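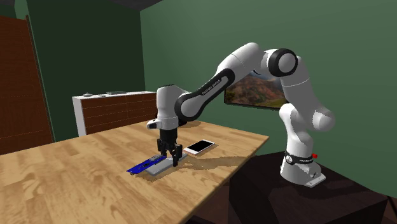

Light wooden table, small cluster of objects near the center.

Print this page | E-mail this page

September, bench notes: soap finish on ash, second round

Picked up again after lunch. The first round of boards is dry and I don't like them. The surface feels fine along the grain, but the end grain took a lot more soap than the faces and has gone gray at the corners. Meifang thinks the mix was too strong. I think I left it standing too long before wiping. Could be both, so this time I'm only changing the mix and leaving the wiping time where it was.

Mix for this round: 200 grams of Trovska flakes in the big pan, water just off the boil, stirred until clear and then left with the lid on. Last time it set up like custard overnight. I've added a third more water and it is still pouring at four o'clock, so we'll see what it does by morning.

Boards are offcuts from the Feltley order, all from the same plank as far as I can tell. Planed, sanded, dampened with a rag, left to dry, then sanded lightly again by hand. I skipped the dampening on one of them to see how bad the raised grain gets. It's marked S on the back in pencil. Please don't sand the backs.

Application: wet sponge, flood it, wait, wipe off with a clean cotton rag along the grain. Two coats today, an hour or so apart. The second coat went on easier and needed much less. The S board is rough as expected. You can feel it with the back of your hand from the first coat on.

The white soap lightens the ash less than I remember from the Guo table. That one had lye on it first, according to the old job sheet, and I don't want lye in here while the sink is the way it is. If the customer wants it that pale we should say so up front and charge for it.

Humidity. Jessie pulled the logger from the rack and it had 3,459 readings on it going back to when we moved the racks. Most of it is dull. The stretch when the big door was left open is easy to find, and it lines up with the Londgate tops cupping. I had blamed the glue for that. I've crossed out my earlier note and written the correction in the margin, but the glue order has already gone back, so that's done.

Stains, first round boards (left overnight, wiped with plain water, then soap solution):

Coffee: faint ring, gone after one soap wash.
Red wine: blue-gray ring, lighter after washing, still there.
Oil: dark spot, spreading a bit. Washed three times, no real change.
Wet steel can: black mark. Needed sanding.
Tea: nothing to see.

The oil result bothers me more than the wine. People put butter dishes on tables. I'll repeat it on the new boards once they have had all their coats. Same oil, same amount off the end of a teaspoon.

To do:
- third coat in the morning, thin
- rub the S board down with a gray pad and soap, keep it in the test anyway
- ask Meifang where the cotton rags went, the new ones shed
- weigh what is left of the flakes before ordering
- new lid for the pan
- write a care sheet, one side of paper, for the Feltley people

Dishwater on the shop floor by the drain is slippery with this stuff in it. Mop after, with clean water.

Comments

Jessie Cowie: The rags are in the drawer under the vise. Logger is back on the rack with a new battery.

Meifang Xia: I'd still go weaker on the soap. Also try the oil spot after a week, it may fade on its own. The one on my kitchen table did.

Jessie Cowie: Mine didn't.

Print this page | E-mail this page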